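Vesta drops connection fee for smaller bond dealers

20/01/2019

Vesta, the electronic trading venue for corporate and municipal bonds, will stop charging its monthly connection fee to dealers that make fewer than 200 trades in a month. The change was sent to members in a notice on Friday evening and takes effect with the next billing period.

Until now every dealer on the venue paid the same fixed fee, whatever its volume. Larger banks hardly noticed this cost. For regional dealers, which may quote only in a small number of bonds, it was often the biggest item on the monthly invoice and sometimes more than the trading fees themselves.

“We looked at who left the platform last year, and most of them were small firms,” said Iulian Ursu, head of fixed income at Vesta. “They told us that they liked the system but could not explain the bill to their management. This is a simple answer to a simple complaint.”

Investors will continue to use the venue without charge. Dealers above the limit will pay the connection fee as before, and the fee per trade stays the same for all members. A dealer that passes the limit in one month and falls below it in the next will be billed month by month, so there is no yearly commitment.

According to the notice, 134 dealers were connected to Vesta at the end of December. The venue did not say how many of them are under the new limit. Mr. Ursu would only say that it is “a meaningful part” and that the lost income is already included in the budget for this year.
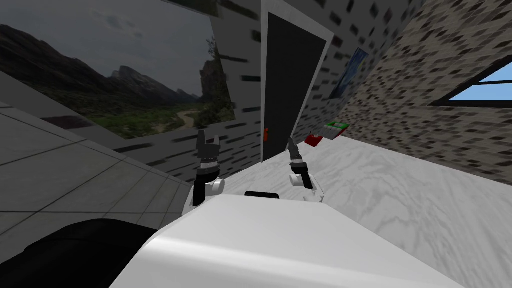
Two grippers at a table, in a computer-rendered view.

The decision comes at a time when the competition for smaller dealers is getting stronger. Broseva, which opened its own request-for-quote service last year, has never had a fixed fee and earns its money only from completed trades. Undico charges for connection but gives new members a free period at the start. Both have won dealers who were before only on Vesta.

Saqib Talpur, who runs the trading desk at the regional dealer Hyvönen, welcomed the notice but said that it does not solve everything. His firm is connected to all three venues and pays a software supplier to bring the prices together on one screen.

“The fee was annoying, and I am glad it is gone,” he said. “But the real cost for a desk like mine is the maintenance. Each venue changes its messages at a different time of the year, and each time we must test again. If they would agree on one calendar, I would save more than this.”

Mr. Talpur also asked for more clarity on what is counted as a trade. In the present rules, an order that is filled in several parts can appear as one trade or as many – it depends on how the investor sends the request. For a dealer close to the limit this can decide if the fee is paid or not.

Vesta said that a guidance note on this question is in preparation. For the first 2 billing periods, the venue will count all parts of one order as a single trade.

Members that have already paid the fee in advance will receive a credit on their next invoice. Cash refunds are possible on written request, but the notice warns that they can take up to 20 working days. Dealers do not need to sign a new agreement, and the technical connection is not affected.

Broseva declined to comment on the change. Undico said that it reviews its prices regularly and has nothing to announce at the moment.

Shares: 20

Comments (3)

muni_desk
Good news for us, but I would like to see the guidance note before I celebrate. We get a lot of partial fills.

R. from ops
Talpur is right about the testing. Last year we had releases from two venues in the same week and a third one just after.

oddlot
So the big dealers are paying for the small ones now? Let's see how long the fee per trade “stays the same”.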